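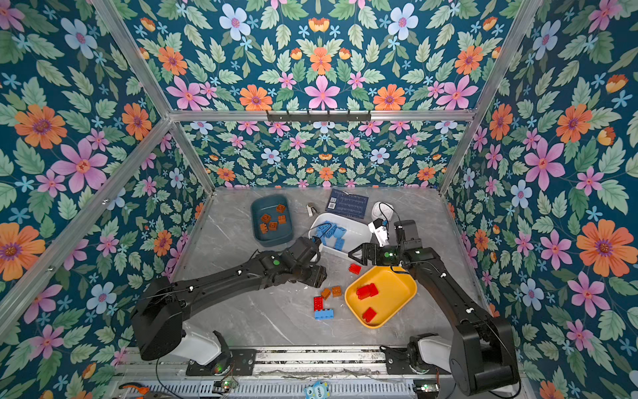
Thursday, brick sort. Carried on with the colour layout from last time, one colour to a container, Georgiou bricks only. Brown goes in the dark teal tray at the back left and light blue in the white bin beside it. The yellow tub takes red. I'd had brown and blue the other way round in my April notes, so anyone working from those should swap them. Labels on the shelf boxes are already changed.

The bricks came out of the big Nunen carton, which says 747 pieces on the lid. I haven't checked that and don't plan to. We only need a small working set on the table and the rest can stay bagged by colour in the cupboard.

Started at 10. Rukhsana Bajwa had asked whether the marble-look top would be a nuisance under the lights. It's fine for the red and brown. The light blue is harder to pick out against the grey when a brick is lying flat, and harder again inside the white bin with the sun on that side of the building. Closed the blind and it was better.
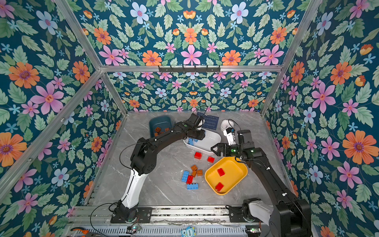
The wallpaper lining is the Mivon floral, dark teal, same roll on all the walls. The join at one corner has lifted before, so press it down when you wipe the panels. Dry cloth only. The spray cleaner took the colour off the offcut we tested.

Things to sort out about the containers:

- The teal tray is close in colour to the wallpaper. It doesn't matter for sorting, but in photos for the write-up it gets lost. Ask Rukhsana if the spare Celtik tray is still going.
- Yellow tub is the best of the lot for red. Wide rim, and the colours are easy to tell apart. The inside is shiny, though, and throws back the overhead light. Try a sheet of matte paper cut to fit the bottom.
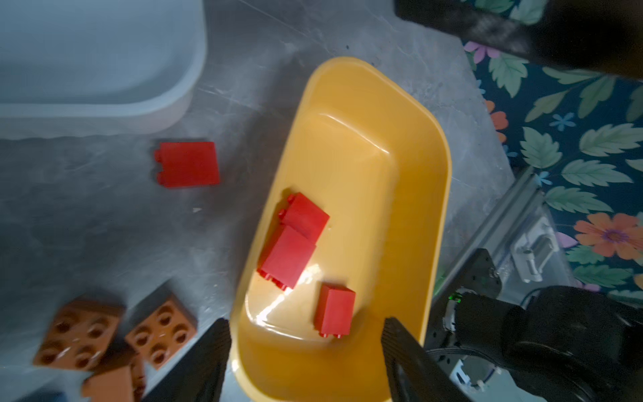 - White bin is fine as it is. Keep it for light blue.

### Putting away

Reds first, then brown, then blue. Check the bench top around each container before lifting it, as the small ones get pushed underneath. Bricks that have been on the floor go in the wash bag and not back with their colour. The wash bag gets done on 200 mL of vinegar to a bucket of warm water, rinsed, then spread on a towel overnight.
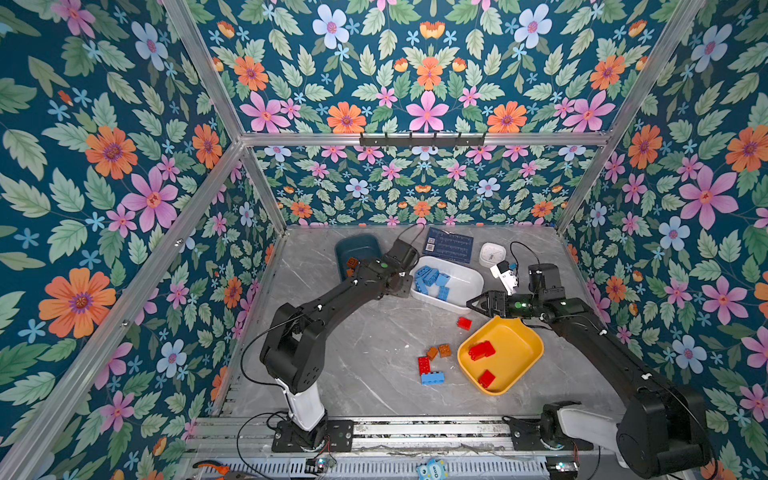
Leave the clock and the navy board at the back where they are. I use them to line up the tray and the bin, and if they get shifted I have to set the whole layout again from the tape measure. Same goes for the hook rack on the back rail. It's level now and took two goes to get that way.

Still to do:

- bag and label the spare bricks, 4 bags to a shelf box
- matte paper for the yellow tub
- fix the April page
- more bin labels (the Celtik ones peel off, get the other sort)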